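Care and Folding of Small Pet Garments
Household Guidance, Pirihi Home Advice Service

Small garments for cats and dogs are best folded on a clean, flat table. A knitted or textured fabric picks up dust readily, and the surface should be wiped with a soft cloth and left to dry before any clothing is laid upon it. Pale wood shows faint smudges and specks only when viewed at an angle to the light.
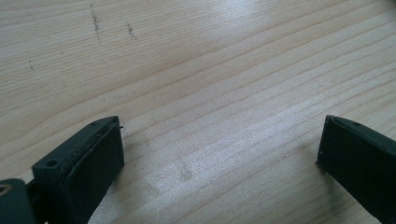 Pale wooden tabletop with small surface marks.

Collars in a thinner fabric than the body should be dealt with first. Take hold of the collar only, draw it gently away from the body, and smooth out any part that has gathered. Waffle-type weaves should not be pulled, as they lose their shape.
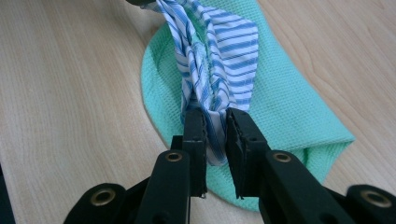
Laying the garment flat

Place the garment with the collar at the top and the hem towards you. Open out the leg holes so that no edge is turned under, then press from the centre outwards with both palms. Printed designs should not be ironed directly; a thin cotton cloth may be placed over them. 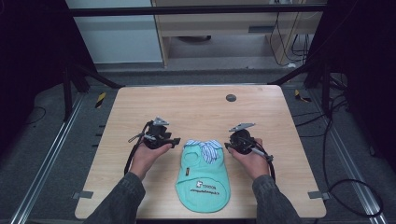
Traian Stanciu writes that he folds the collar down last, having found that it creases in the drawer if it is left standing. He also keeps the winter garments in a separate box.

Either order is acceptable, provided that the collar lies flat when the garment is put away. Garments may be stored in a shallow drawer, with no more than roughly 30 to a layer.
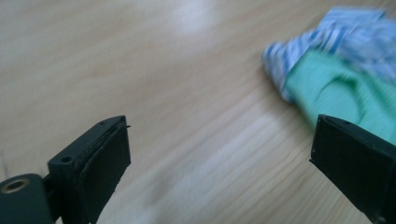
Storage areas and tables should be inspected in August, before heavier garments are brought back into use. Rough patches on wood will catch a fine weave and should be sanded lightly along the grain. A satin finish such as this one reflects light in pale streaks, and the table should therefore be checked from more than one side. Wax polish should be avoided on any surface used for folding.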